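August, afternoon. Glue tests, continued.

Today I cooked the second batch of wheat paste for the Woltgate maps. The recipe is the same as before, but I let the starch soak for 30 minutes and passed it through the sieve 2 times. It is much smoother now. The first batch had small lumps, and they showed through the thin paper after pressing.

I brushed it on the test strips with the wide brush and put them between felts under the board. Weight 400 g for each strip. Please do not lift the board before tomorrow morning.
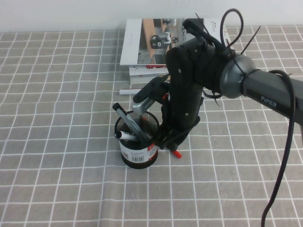

Viera Hubáček thinks that the paste is still too thick for the map borders, and that I should thin it with more water before I touch the originals. I will make one more strip this way and compare.

To buy: blotting paper, distilled water.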